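Skadico Home Forum > Kitchen & Table > Old green glass, use it or shelve it?

rufflerim
Posted May 31, 2020
So I finally unpacked the two boxes from my aunt's house in Lorham and now I have more green glass than cupboard. I'm torn. Half my family says you never eat off this stuff, you put it behind a door and dust it. The other half (me) wants to have breakfast on it! What do you all do?

plainjane_k
Use it. What are you saving it for? I ate off my grandmother's good plates all through college and broke 2 of them, and I'd do it again.

oldcupboard
Going to disagree. Once a wavy edge gets a chip it's done, and you can't sand it out without the whole rim looking off. I had a bowl I loved and one bump against the faucet finished it. Mine stay on the shelf now, except at Thanksgiving.

tansy13
I'm with Jane. I do hand wash, though – never the dishwasher. Mine went cloudy after one August of being lazy and no amount of vinegar brought it back. Pale green with a ruffled rim is my favorite kind, and I think it looks best with plain food in it, a roll or some fruit.

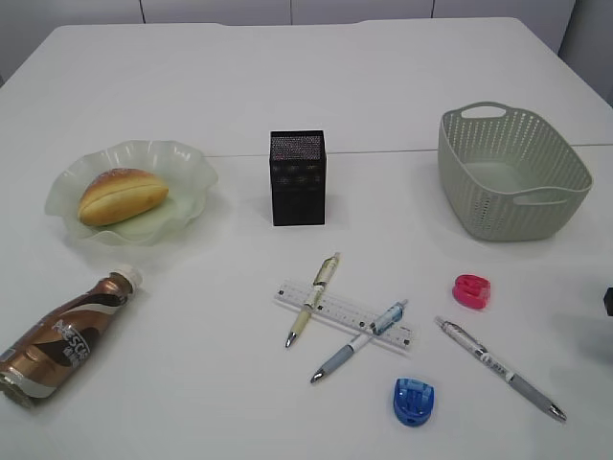
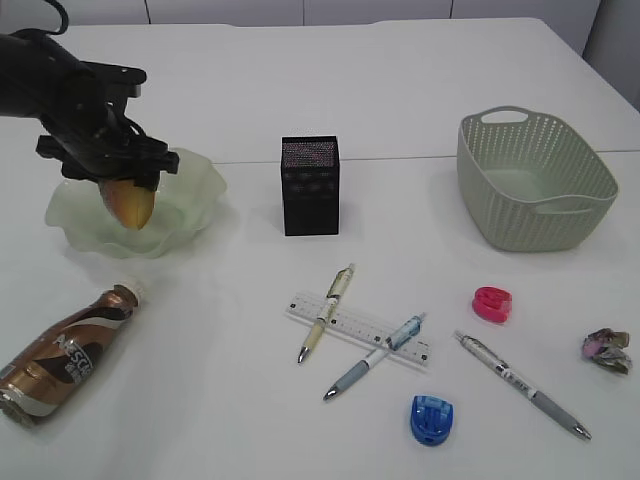
Anyway, my rule is nothing hot and nothing I have to cut with a real knife. Soup goes in the ugly stoneware. And put a dish towel in the bottom of the sink before you wash, it saves so much heartache.

oldcupboard
The towel is a good tip, I'll give you that. I still say a sink is no place for old glass.

grisik_road
Does anybody know what it's worth before we tell the poor woman to put toast on it? A guy at the Grisik flea market wanted 30 dollars for one little dish last year. I laughed and walked off and I've been sorry ever since.

plainjane_k
30 for one dish?? They see you coming, lol. I get mine at the church sale for pocket change.

rufflerim
It's not worth 1,000 dollars or anything, my aunt bought most of it at yard sales. I think I'm going to keep one plate and one bowl out for every day and wrap up the rest. Oldcupboard, does that hurt you too much?

oldcupboard
A little. Keep them away from the faucet.

tansy13
Good plan! Use felt between them if you stack, paper towels slide around.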